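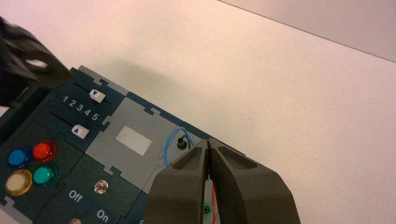

The Gripper Evaluation Group at Plornis is seeking participants for a comparison study of two-fingered grippers operated by remote control. Each participant will guide a robot arm through a set of short manual tasks, first with the Golix fingers and then with the Drineck fingers, using the same controller for both. Tasks are performed on a board with two slider tracks, numbered 1 to 5 between them, four round push buttons and a metal toggle switch labeled Off and On. Time to completion and failed attempts are recorded for every task.

Applicants must be 18 or older, have normal or corrected vision, and be able to use both hands without difficulty. Prior experience with robots is not required. Persons who took part in the Baumgartner controller trial in December are not eligible.

Participation consists of one session lasting 3 hours, including training and two breaks. Participants receive a payment of $8 for each completed block of tasks, and travel costs are reimbursed on presentation of receipts. Sessions are held in Room 491 on weekdays.

Written applications, stating age and available times, must reach the Plornis study office by 14 Jul 2024. Selected applicants will be notified by email and will receive a consent form to sign before the session.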